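July 2019, Tuesday

Wire day! I've been looking forward to this since the Gendale order came in, and the bench is finally clear enough to start. Notes mostly for me, but Periklis and Sewwandi should read the bit on bend radius before they touch the second batch.

The job: a set of light loops and runs for the Drirnach panels, all in the pale blue so we can tell them from the older stuff at a glance. I love this blue. It shows up well against nearly anything and it's easy on the eyes after four hours, which I can't say for the yellow we used in February.

First thing, straightening. It comes off the spool with a strong memory and wants to go back to being a coil. Tried three ways:

Pulling by hand over the bench edge. Fast, but it puts a slight twist in and the long pieces wander.

Warming and hanging with a weight. Beautiful result. Set at 60 on the dial, then crept up to 65 and saw no difference, so stay at 60. Slow though, and we only have hooks for a few at a time.

Drawing through the felt block Krisztina made. My favorite by a mile! One slow pass, turn the piece a quarter, one more pass. Keep the felt clean, it picks up grit and then you're scratching everything you pull.

Cut length for the long runs is 3000 mm, measured after straightening. I did the first one before straightening and it came out wrong, so that one goes in the scrap jar for test bends.

Crossings next. The runs go over each other on a slant and I'd like them to lie quietly without a tie at every meeting point. What works best so far is holding the wire right where the bend starts and letting the tail come round by itself, no pushing. You get a nice short curve with no flat spot. If you grip too far back the curve goes long and lazy and the next run rides up on it. 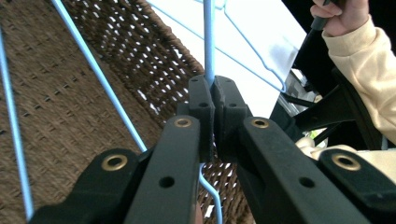

Krisztina thinks I'm being too gentle with the bends and says she'd go a bit past the angle every time and let it spring back, especially near the ends, where there isn't enough tail to pull it into line. Her other point was to do all the short curves in one sitting while your hand still remembers them.

She's right about overbending, I tried it after lunch and the short ends behaved much better. Not convinced on the long ones yet. Went past on two and both needed coaxing back, and every time you work the same spot it gets a little softer there. Will try again with a smaller overshoot.

Stopped for the day with the long runs laid out and the short curves in the tray, sorted left and right. Drawing number for the layout is 61, the revised one. The old print is still pinned by the door with coffee on it, please don't work from that.

To pick up:

Ask Vasilakis for a second spool, same shade if they have it. Check it against ours in daylight before cutting.

New felt for the block. The denser kind, if Eirini can find where she put the offcuts.

Test bends on the scrap piece: small overshoot, medium overshoot, none. Tag each one.

Sewwandi wants to try starting from the middle of a run and working outward. I really like this idea! It might take care of the creep at the far end. Leave her two straightened lengths on the rack.

Small pliers need a drop of oil.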